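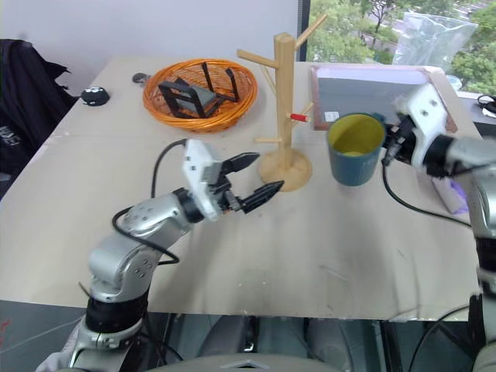 Okay friends, the kettle is on and I've finally got a free evening, so I'm going to write up what I learned from a year of trying to get tea right at home. It's a long one (you know me), so get comfortable. 1/

My starting point was pretty sad. I grew up on iced tea from a powder, and for most of my adult life I made hot tea by leaving the bag in until I remembered it. Then last October my neighbor Craig Buchanan handed me a paper sack of loose black tea from a little shop called Ladier and told me to give it three minutes and not a second more. 2/

Well! I stood there in my slippers with the oven timer going, and it was a completely different drink. Sort of malty, a little like raisins, and I didn't want sugar in it at all. I went back over and thanked him like he'd fixed my roof. 3/

So, the first thing I'd pass along is to time it. You don't need anything fancy for this. The clock on the stove is fine, or your phone, or a song you know the length of. Three minutes for most black teas, four if you're adding milk, and two for green, maybe less. 4/

Water next. I used to boil everything and pour it straight on, and that's fine for black tea, but it makes green tea taste like boiled spinach. Now I let the kettle sit with the lid open while I unload the dishwasher, and by the time I get to the silverware it's about right. 5/

If you have very hard water like we do, a filter pitcher helps more than a pricier tea will. I didn't believe this until I made the same tea with both and gave a cup of each to my sister, who doesn't even like tea, and she picked the filtered one before she'd sat down. 6/

Mugs! I have opinions. I like a thick one with a handle big enough for a whole hand, and I warm it with a splash from the kettle first. I've gone off glass completely, it looks so pretty in other people's kitchens and my tea is lukewarm before I've found my book. 7/

A few of you asked what I'm drinking now. Mornings are still the Ladier black. Afternoons I've been having a roasted green from Luik that smells like toast and popcorn, and it's gentle enough that I can have it at four and still sleep. A bag is 23 dollars, which made me gulp, but it lasts me most of the winter. 8/

I also tried the smoky one from Plarside because everybody in my replies swore by it. I'm sorry, I really did try! It was like drinking a campfire. I ended up putting a spoonful in a pot of beans, and the beans were terrific, so if you have some sitting in a cupboard, there you go. 9/

Storage: keep it in a tin, away from the stove, and for goodness' sake away from the coffee. I lost a lovely jasmine that way last spring and I'm still a bit sore over it. 10/

Craig is coming by Thursday with something he's been saving, and I've promised to bake the lemon loaf, so I'll let you know how that goes. In the meantime tell me what's in your cup tonight, and if anyone has a decaf that tastes like real tea, please, please send me the name. 11/11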